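Left arm drops out when the bag is pulled tight

Posted in: Bimanual rigs — Faults and Safety
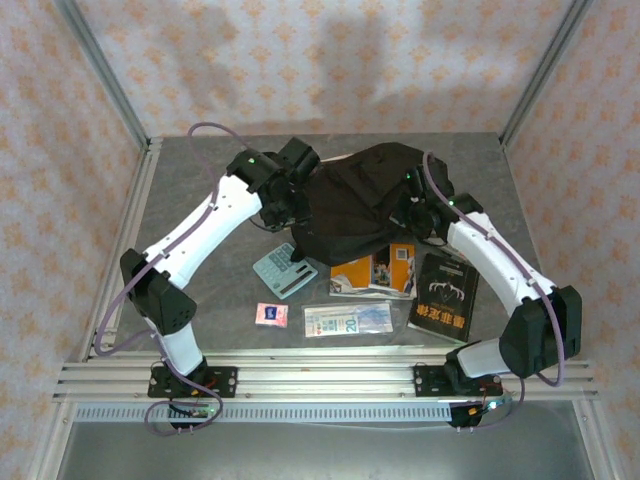
Why would one arm go limp in the middle of a two-arm task while the other keeps holding?
The usual cause is a single servo tripping its overload protection, which shuts off torque on that joint and leaves the other arm pulling against nothing.

ngankuo
That's the short version, so I'll add the details. We run a bag packing task: both arms pick up a cloth bag, open it, then one lets go and loads flat items. The left elbow cut out during the stretch. The right arm kept pulling and dragged the left one across the table before I got to the switch. The left gripper came down hard enough to chip a finger. No one was hurt, but my hand had been in there a minute earlier straightening the books.

It has happened 20 times since November. The log says overload on the elbow every time. The arms are from Prornen and the controller is a Pendutel. Has anyone else had this?

mak_pc
What's your torque limit set to? If both grippers are closed on the same piece of cloth and both arms are on position control, they'll fight each other until one gives up. A few millimetres of error is plenty.

ngankuo
Default limit. I haven't touched it.

mak_pc
Then start there. Lower it on both elbows and widen the position tolerance for the stretch step only.

dirkdale_fares
I don't agree. Lowering the limit makes it trip sooner. We had the same fault at Dirkdale and it was the cable. It ran down the outside of the arm and got tugged every time the elbow opened. The voltage dipped, the servo drew more current to make up for it, and the log called it overload. We changed the cable and left more slack at the elbow. Fault gone.

mak_pc
Torque limit and overload threshold are two separate settings on those servos. I mean the first one.

dirkdale_fares
Fair enough, but I'd still check the cable before changing numbers. Wiggle it at the connector with the arm powered and held still, and watch the voltage reading. Use a stick, keep your hands out.

Oi-ling Y
Can we talk about the safety side? Whatever the cause, the good arm should not keep moving when the other one faults. That worries me more than the trip does. Is there a link between the two fault signals?

ngankuo
There isn't. Each arm stops itself and doesn't tell the other.

Oi-ling Y
Then please stop running it until there is. It's a small change in the control loop: if either arm reports a fault, both hold position and the grippers stay as they are. Don't open them on a fault. And get a door switch on the enclosure.

mak_pc
A door switch on a bench arm that size is overkill in my opinion. The linked stop is a good idea.

Oi-ling Y
It chipped a finger off a gripper. I'd rather it didn't get the chance with one of mine.

ngankuo
Update, 9 July 2025. I did the linked stop first, then the cable test. The voltage dropped when I pushed the left connector at the elbow, so Fares was right about that part. New cable is in. I also lowered the torque limit for the stretch step. 1,000 cycles so far and one trip, and this time both arms froze where they were.

dirkdale_fares
Good to hear. What was the one trip?

ngankuo
Left elbow again, cycle 20. Nothing since. I'm going to run it to 2,000 and pull the servo if it comes back. Door switch is on order.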